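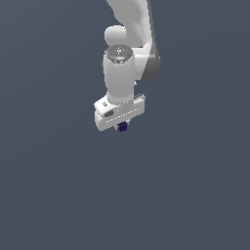
Henia is the simulator side of our arm build, and it's where nearly everything gets tried before a single motor turns in the Rodgate workshop. People write to us with the same handful of questions every week (we love them, keep sending them!), so we finally put the answers on one page. We use a ready-made white arm model in the simulator while our own printed arm catches up, and the first thing we ask any newcomer to do is get as far as a small purple cube held between the fingertips. When you've done that, you know your install is working and you can start breaking things.

Do I need a real arm to join in?

No! Plenty of people run only the simulator and have a great time. If you'd like to try your code on hardware, the bench arm at Rodgate is free to book on build nights. We call it Baidoo and it is a good deal slower and squeakier than the rendered one.

What kind of computer do I need?

Anything you'd use for casual gaming will do. My own machine is an old desktop that lives under the laundry shelf, and it draws the arm at 60 frames a second with the plain background. Turn shadows off first if yours struggles.

Why is there no table or floor?

The grasp test doesn't load one. It starts with the cube already in the hand, so all you're checking is whether the fingers keep hold of it while the wrist moves. The table comes in at the next step, and you'll find it in the scenes folder under "bench".

My cube drops the second I press start. What did I do wrong?

Probably nothing dramatic. Check the friction value on the fingertips, then check the cube's mass. Somebody always types the grams in as kilograms, and I have done it twice myself. If both look fine, run the test for 2000 steps with the wrist locked and see whether it still slips.

Can I swap in a different shape?

Please do, it's the most fun part! Keep it narrow enough for the fingers to close on. Cylinders behave nicely. Spheres are a pain, and we'd love to hear from anyone who has a grip that works on them.

How much has the real arm cost so far?

We're keeping a parts list, and the printed pieces are the cheap end of it. The gearboxes took about 65 percent of the money. We bought them used from Wirkgate, the surplus place out by the rail yard, and two needed new grease before they'd turn smoothly.

Does code from the simulator run on Baidoo without changes?

Mostly. Joint names are the same and so are the commands. You must lower the speed limit to 20 percent for a first run, and someone has to stand by the stop button the whole time.

I've never programmed anything. Is that a problem?

Not at all. The starter script is short and has comments on every line. Change one number, run it, watch what the wrist does, change it back. Half the group learned that way, me included, and the other half would be happy to sit down with you.

Where do I send a fix or a question that isn't listed?

Use the form on the Henia page, or pin a note to the corkboard in the workshop. Notes get answered on build nights.

Page last updated 11 May 2025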